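Planning the Purchase of a Tabletop Manipulation Station

Departments that intend to request a robotic workstation in the coming budget year should complete the steps below before contacting a supplier. Requests are due to the Starkville equipment office by Fri 30 July.

Step 1. Define the tasks. List the objects the station must handle and the motions required for each. A request for "kitchen tasks" is too general to price. State whether the work calls for one arm or two, and name the most difficult object on the list. Thin rims and smooth surfaces often decide the choice of gripper.

Step 2. Measure the space. Record the depth of the table, the distance to the wall and the location of the nearest outlet. Allow for the full reach of each arm and for slack in the cables, including any household items that will remain on the table during operation. 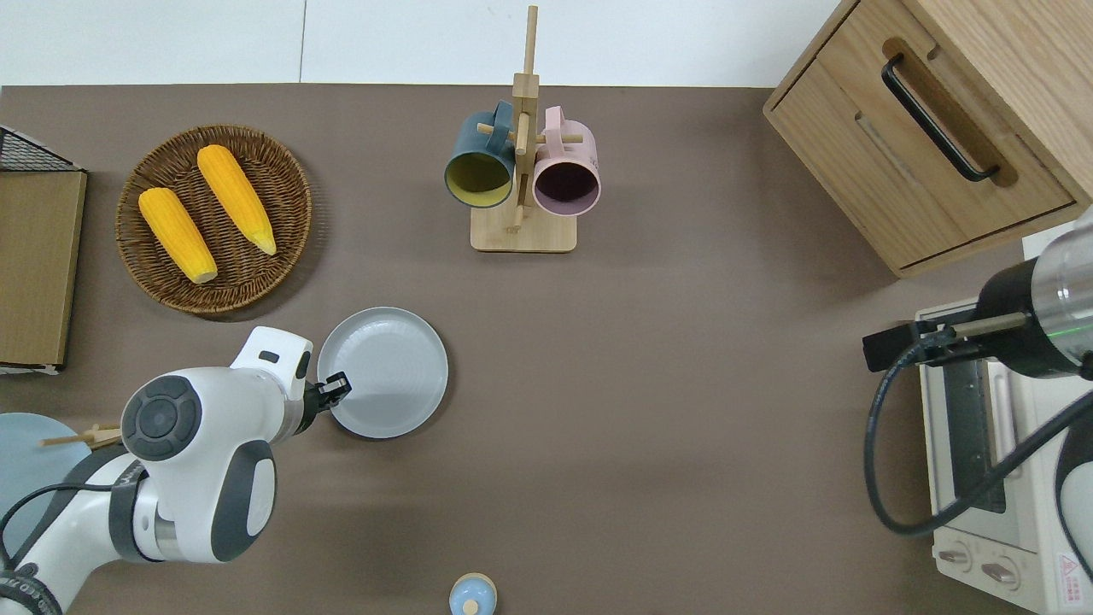
Ferenc Halász asks that applicants price the grippers separately from the arms. In his experience the two are quoted together, the gripper proves unsuitable for dishes, and the replacement has to come out of the supplies line.

Step 3. Prepare the budget. Enter arms, grippers, mounts, controllers and cables on separate lines. Household items such as plates, mugs and baskets belong under consumables, with an allowance of $554 for the first year. Installation by Gajewski is charged at a flat $900 per station and must be shown even when the department plans to do part of the work itself.

Step 4. Confirm delivery. Suppliers currently quote around 8 weeks. Add 6 working days for inspection and safety review. Payment is released after the review has been signed.

Step 5. Submit the form. Attach the task list, the table measurements and one written quote for each line of the budget. Incomplete forms are returned to the department without review.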